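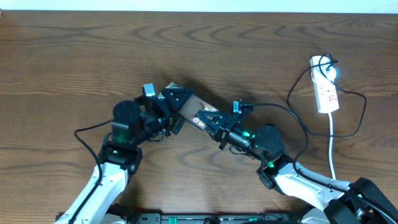 oilcan_otter
Finally finished the kitchen table with hardwax oil and I am so happy with it! I bought the small can of Stelholm in the natural tone, two thin coats with a white pad, and the color went exactly where I hoped, a warm brown with dark grain lines that swirl along the length of the top. I was worried the oil would flatten all that out and it did the opposite. Now the question - do I stop at two coats or go for a third? We eat on it every day and there is a lot of homework and spilled juice.

plankton77
Gorgeous grain! Stop at two. A third coat of Stelholm just sits on the surface and goes patchy. I learned that on a bench in December and had to scrape the whole thing back.

Varnby_Road
Disagree with plankton77. Three coats on a table that sees food, every time. The trick is to wait a full day and buff with a maroon pad in between. Mine has had hot soup bowls, crayons and a leaking vase on it and it still beads water.

plankton77
Sure, if you buff it well. Most people don't, they slap it on and hope. What grit did you sand to, oilcan_otter? If you went finer than 150 the wood won't take much more oil anyway.
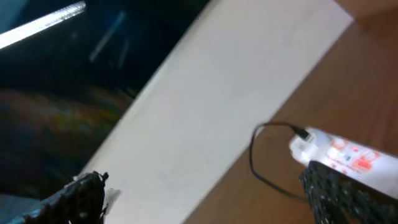

oilcan_otter
I stopped at 120 and then wet the top to raise the grain, let it dry and went over it lightly by hand. So maybe there is room for a third? The end grain drank up a lot more than the rest, I had to go back to it twice on the first coat.

sawdust_and_tea
Thirsty end grain is normal. I give the ends an extra coat and leave the top at two, which might be a nice compromise for you two fighters :)

I used Fagerlund on my desk and love it, but it went more yellow than I expected. Test it under the table first if you ever switch!

Varnby_Road
Fagerlund is lovely on ash and awful on anything reddish. There, I said it.

sawdust_and_tea
Mine is beech and it looks great, thank you very much.

gluepot
Whatever you decide, lay your oily rags out flat outside to dry, or put them in a bucket of water. They can heat up by themselves in a pile. I keep a lidded metal pail just for that.

For upkeep I use Sesten soap, a spoonful in warm water, wiped on and straight off again. Makes the whole room smell clean!

oilcan_otter
Rags are in water, promise! I'm going with an extra coat on the ends only and will see how the middle holds up through the summer. If it gets thirsty I'll do the third and Varnby_Road can gloat.

Varnby_Road
I will be gloating. Get the maroon pads now, the white ones are too soft for it.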